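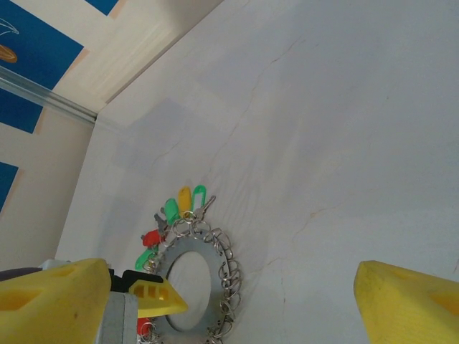 plasterdust59 replied:
Hairline cracks like those are a finish coat problem until proven otherwise. Put a pencil tick at each end, write the month next to it, and leave it alone through one heating season. If the tips haven't moved by spring, rake out, fill, paint.

Olari wrote:
Disagree on waiting. One of the two has a yellowish-brown tinge along it. That suggests moisture or something bleeding through the paint. Check for a pipe or an outside wall behind it before doing anything cosmetic.

plasterdust59 replied:
Could also be old filler showing through. A pin meter settles it. Take readings on the crack and a foot to each side, and compare.

keyboard_room wrote:
Original poster again. Interior wall, no plumbing on the drawings. Meter reads 8 on the crack and 8 beside it. My main question was the key disc. It holds 215 keys on split rings around the rim and I want to move it to a new anchor. Is the wall sound enough?

Engebretsen wrote:
Keys are heavier than people expect. Weigh the loaded disc. Then find a stud. I would not put a hollow-wall anchor within a few inches of either crack, whatever the package rating says.

toggle_bolt wrote:
A toggle in sound board will hold that all day. The stud advice is overcautious.

Engebretsen wrote:
In sound board, yes. We don't know that it's board. Branching cracks look more like plaster to me, and the load isn't static. Every time someone takes a key the disc gets pulled outward.

Olari wrote:
Agree on the stud. Also, identical meter readings mean it's dry now. They don't rule out an old leak. Stain-blocking primer before the topcoat or the brown will come back.

keyboard_room wrote:
Knocked on it, sounds solid. Probably plaster. Will drill a pilot hole in November and report what comes out.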